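Wednesday, July 11, 2018

Up at 5, couldnt sleep, too warm. Coffee on the back step. Tomatoes still green, every single one. Beans doing fine. Something has been at the lettuce again, slug or rabbit, don't care which, I want it gone.

Drove to Lamatbridge for the dentist. Road closed by the mill so the long way around, 77 miles there and back by the clock on the dash. Got in nine minutes late and they made me wait anyway. One filling. Bill was 366 dollars, which I was not ready for. Paid half. Rest by the end of the month, must write that on the calendar or it'll slip.

Mouth numb till after lunch. Soup, mostly down my shirt.

Stopped at Driltard on the way home for the mower belt. They had the wrong one. Girl at the desk very nice, says the right one comes Friday. Grass is up past my ankles by now. Bought hose washers so the trip wasn't a total waste, plus a bag of seed I didn't need. 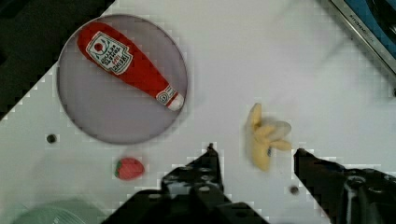 So do I go to Stilodwood this weekend or stay put? Stay put, the car needs new brakes before I take it over that hill and the grass won't cut itself.

Called to cancel the room. They keep the deposit. Fine.

Rain around 4, hard, ten minutes of it and then steam coming off the drive. Brought the wash in too late, had to hang it all agian over the chairs. Hajji slept through the whole thing under the bed, then wanted his dinner an hour early and cried at the cupboard till he got it. Cat food nearly out. Get the big bag.

Tooth aching some now. Took two pills. Bed.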